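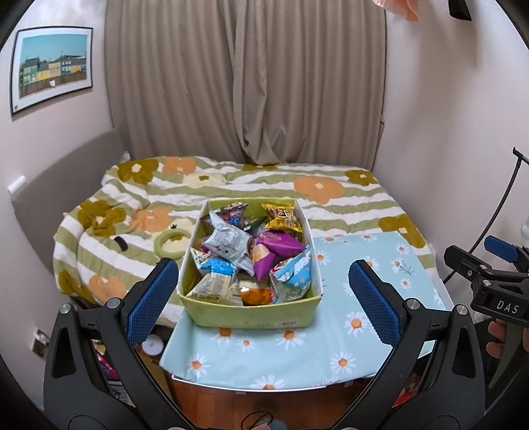 Esdale Rain Gauge, Model 300

Manual gauge for daily rainfall readings. Sold by Narach Weather Supply.

Item number: 2277
Availability: ships from our warehouse, usually the next working day

The Esdale 300 is a plain manual rain gauge for home stations, farms and school weather clubs. You read it once a day, write the number down and empty it. It has no electronics and needs no power.

Rain falls into the funnel and drains into a narrow inner tube. The funnel opening has ten times the area of the tube, so one inch of rain fills ten inches of tube, and hundredths of an inch can be read by eye. When the tube is full, extra water spills into the outer cylinder. To get the total on a heavy day, record and empty the inner tube first, then pour the water from the outer cylinder into it and add the readings.

What comes with it
Funnel, inner measuring tube, outer cylinder, mounting bracket, two stainless screws, and a printed card with siting advice. A post is not included.

Specifications
Resolution: 0.01 inch
Inner tube capacity: 1 inch of rain
Total capacity: 11 inches of rain
Material: clear polycarbonate
Scale: molded, inches only. For a metric scale order the Bennani gauge, which uses the same bracket.

Siting
Put the gauge in the open. A good rule is to keep it twice as far from a tree or building as that object is tall. If your yard is too small for that, pick the most open spot and keep it there, so your readings can be compared with each other from year to year. The rim should be level and a little higher than the top of the post. Bevel the top of the post away from the gauge to keep drops from splashing in. Wind is the main cause of low readings, and a gauge on a roof or balcony rail will nearly always catch less than one in the yard.

Winter use
Take the funnel and inner tube indoors before the first hard freeze. Water freezing in the tube will split it, and this is not covered by the warranty. Leave the outer cylinder out to catch snow. Bring it in, let the snow melt, and pour the water into the inner tube to measure it. Do not use hot water directly on a frozen cylinder.

Cleaning
Mild dish soap and a bottle brush. No solvents, no dishwasher. A green film in the tube makes the scale hard to read, so check it every few weeks in summer.

Customer notes

"Replaced a cheap wedge gauge that had gone yellow. In August we had a storm that went over the inner tube and I was glad of the overflow. Bracket is solid." Nuria Paredes

"Easy to read. The card could say more about slopes, our whole property is on one. Took one star off for the screws, which were too short for my post." Živko Papadopoulos

Reply from Güven Canpolat, Narach: Longer screws are available free on request. Give your order number when you write.

Spare parts
Funnel, inner tube, outer cylinder and bracket are all sold separately. Parts for the older Tunum gauge do not fit this model. The Tunum has a narrower rim and its funnel will sit loose.

Warranty
2 years against cracking or clouding in normal use. Freeze damage excluded.

Page updated September 6, 2025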